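**Gold candlesticks on a white shelf: keep or split up?**

**troscombe_attic** · February 21, 2018
I want the gold candlesticks near the little perforated metal shelf, with the ribbed glass and the plant. My sister says it's too much shine for one table.

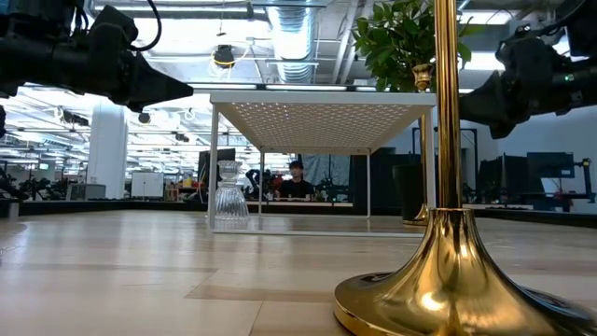 *Thread length: 2 min read*

**ekpo19:** Keep the gold. I'd move the plant to the floor.

**hevine:** Disagree. The green is the best part. Lose the glass.

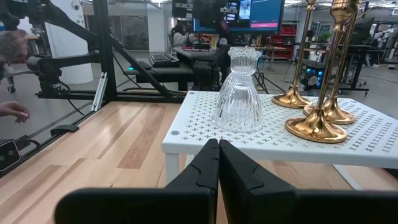 **troscombe_attic:** The glass stays, it was 3 dollars and I like it. I could put one candlestick in the hall.

**ekpo19:** Then you have an odd one in the hall. Keep them together.

**hevine:** Still too crowded for me. Try it for a week.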